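Property | Buying off-plan | FAQs
4 min read

We use cookies to remember your saved homes. Accept all | Manage preferences

Buying at Nidville Wharf: your questions answered

I've been showing people round the Nidville plots since the first show flat opened, and the same questions come up nearly every time. I've put my answers here so you can read them with a cup of tea before you visit.

Where exactly is it?
On the east side of Clisbridge, between the old canal basin and the Grastton road. You can walk to the station in a quarter of an hour if you take the towpath (longer in heels, I've tried).

How many homes are there?
There are 100 in the first phase, 55 of them two-bedroom flats. The rest are one-beds, plus a short row of townhouses facing the water. I love the townhouses, but they do go quickly!

What do I pay to reserve one?
It's £400, and it comes off the price when you complete. If you change your mind in the first two weeks you get the lot back. After that we keep part of it to cover the paperwork.

Is there a service charge?
Yes, £1292 a year for a two-bed. That covers the lift, the gardens, the bin store and the buildings insurance. It doesn't cover parking — spaces are sold separately and not every flat gets one.

When can I move in?
Block A should be ready in November. Block B is further behind and I'd rather not give you a month until the roof is on.

Can I choose my kitchen?
If you reserve early enough, yes. Moussa, the fitters, do three door colours and two worktops. Once the units are ordered that's that, I'm afraid.

Can I put up shelves and hooks?
Of course, it's your home! Inside walls are plasterboard on studs, so find the stud or use proper fixings. Rails and baskets are brilliant in the smaller flats, where floor space is tight.
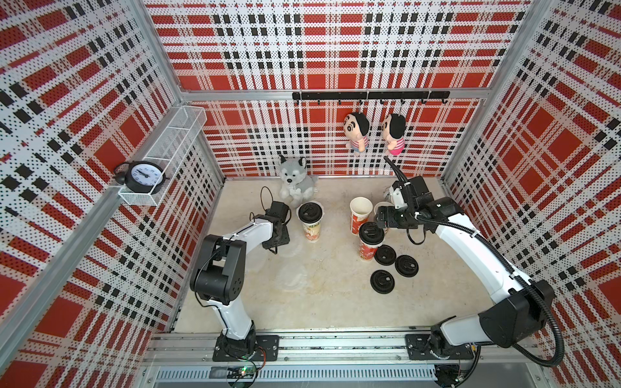 Plush dolls on a hook bar, with a wire-mesh basket up on the side wall.

Are pets allowed?
One cat or one small dog per flat. Ask us first if you've got two, as the freeholder will sometimes say yes.

Can I let it out later?
You can, on tenancies of six months or more. Holiday lets aren't allowed under the lease, and that goes for the townhouses too.

Do I need to book a viewing?
At weekends, yes please. On other days just knock at the sales cabin by the basin gate — if the door's locked I'm upstairs with someone and I'll be down in ten minutes.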